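Section 4. Sorting at the Felt-Topped Table

4.1 The table is to be used for sorting small mixed articles, such as socks, toys and boxed items, before they are put away. One person should be in charge of the table at any time.

4.2 Before beginning, check that the felt mat lies flat against the wooden rim. Lift any fold and smooth it outwards by hand. Do not pull the mat from one corner.

4.3 Place the articles on the right-hand side of the table in a loose line. They need not be in any order at this stage. The middle should be left for the article being dealt with. 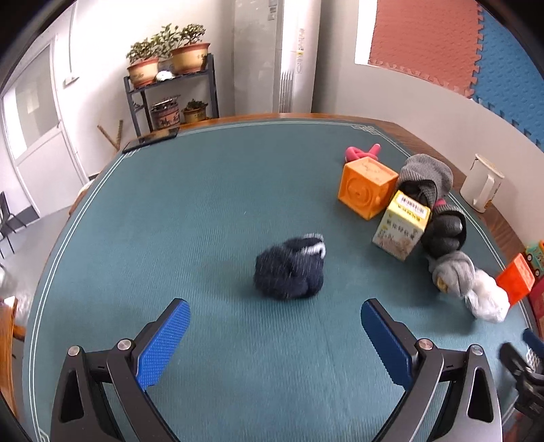
4.4 Take one article at a time and decide on its group:

1. Socks. Unroll each sock, look for holes at the heel and toe, and lay it beside its match. Roll the pair together from the toe and fold the cuff over.
2. Toys and blocks. Wipe with a dry cloth. Soft rubber toys go in the upper tray and hard blocks in the lower.
3. Boxes. Keep closed and stand upright with the printed side facing out.
4. Bags. Open and check that nothing has been left inside, then flatten and fold in half twice.

Note: A sock without a match is kept for 50 days in the Halness drawer. Write the date on the slip provided.

Caution: Mugs and other drinking vessels must be empty before they are set down on the rim. Liquid marks the felt and can't be fully removed.

Caution: Telephones should be kept clear of the sorting line - they are easily swept up with the bags.

4.5 When the line has been cleared, brush the felt in one direction with the Rusta brush. Worn or lifting mats should be reported to Umesh Bhatia, who holds the spare felt.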